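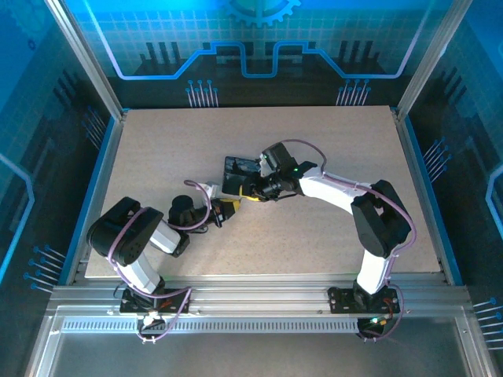 Two robot arms mounted along the near edge of a speckled beige worktable.

Esosau Releases Korkari Update 2 With Rebuilt Save System and New Campaign Region

DANDATVILLE, 2021-05-03 — Esosau today released Update 2 for Korkari, its single-player survival strategy game for Windows PC. The update adds a campaign region called Tapia, replaces the save system and changes how the game calculates weather, food spoilage and travel time. It is free to all owners of the base game and downloads automatically through the player's usual store client.

Tapia is a river delta south of the original map. It contains 40 settlements, 20 of which can be joined to the player's supply network. The remaining settlements trade but do not accept permanent residents. Water levels in the delta change with the in-game season, and routes that are open to carts in summer may be passable only by boat after the first heavy rain. Players can enter Tapia from an existing campaign once they have built a bridge at the southern crossing, or select it as a starting region in a new campaign.

The save system has been rewritten. Earlier versions of Korkari stored the full state of the map each time the game was saved, which led to long pauses in late campaigns. Update 2 stores a full record at the start of each season and only the changes after that. Saves made in earlier versions are converted the first time they are loaded. The original file is kept in a separate folder and can be deleted from the options menu. Converted saves cannot be opened in an earlier version of the game.

Weather is now calculated by river basin instead of by map tile. Storms move along valleys and lose strength over high ground. Food stored in open sheds spoils faster in wet basins; food stored in cellars is not affected unless the cellar floods. Travel time estimates on the route screen now include expected weather, with the range shown next to the average.

Update 2 also contains more than 1100 fixes and text corrections. The most significant are listed here:

Traders no longer stop at a closed gate until the end of the season.
Livestock assigned to a demolished barn are moved to the nearest one with space.
The route screen can be used entirely with a controller.
Text size can be set separately for menus, maps and event windows.
Key bindings are now preserved when the display language is changed.

Minimum system requirements have not changed. Players using custom maps should check with the map's author before updating — maps that define their own weather tables will load, but the tables will be ignored until they are rebuilt in the new editor. The editor is included with the update and can be started from the main menu.

A further update is planned for December. It will cover population and trade balance in the northern regions and will not require another save conversion.

About Esosau
Esosau is an independent game developer based in Dandatville. The studio develops and publishes strategy games for PC.

Full release notes and a press kit are available on request from the Esosau press office.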